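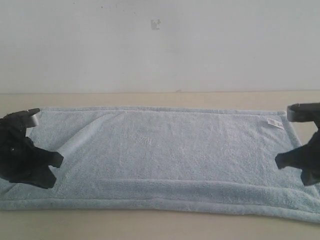
Light blue terry towel flat on the beige table, care label at the far edge towards the right. Fold near left end.

2024-12-05 — folding bench, towels

Aim for today: settle the lay-flat step before the first fold and write it up so the Trillport sheet can be replaced. The sheet dates from June and was written for tea towels. It says "square to table edge" and stops there, no use for pile fabric.

Stock: Darwish bath towels, pale blue, washed and tumbled before use. Nominal length 923 mm by our tape, taken flat with no tension. Nominal width not re-measured, carried over as 700 from the purchase list. Check this before anyone quotes it.

Observations

Long axis left to right along the bench. The hem on the near side is the thicker one and sits proud of the pile; the far hem is narrower. Use the near hem as the datum. Sighting along the far one gives a different answer each time.

Diagonal crease at the left end, running down and to the left. With terry the loops hold the shadow of a fold, so a crease and a ruck are hard to tell apart by eye. Run a flat hand over it. If the ridge moves, it is slack and can be pushed out to the end. If it stays, lift the end and re-lay.

Near right corner flares out a little past the line of the hem. Same flare on 2 others from the same bundle. Probably hem tension from the wash — not corrected by smoothing. Leave it and let the fold take it up.

Label: printing is reddish and too small to read at bench distance. Only its position matters here. Convention from now on is label at the far edge, right-hand end, face up. After the lengthwise fold it should finish inside. The Zoren pattern has it outside, so do not mix the two in one stack.

Procedure, draft

Lay towel, label far right.
Near hem parallel to bench edge.
Smooth from the middle towards both ends.
Check left end for ridge, re-lay if fixed.
Fold far hem to near hem, then thirds.

Stack of 6 per shelf in the Flirkuvwood cabinet. More than that and the bottom ones take a set.

To do: re-measure width. Try the same steps on the hand towels, where the hems look even and the datum rule may not hold. Colour of bench top is close to the cream set, will want a darker sheet under those.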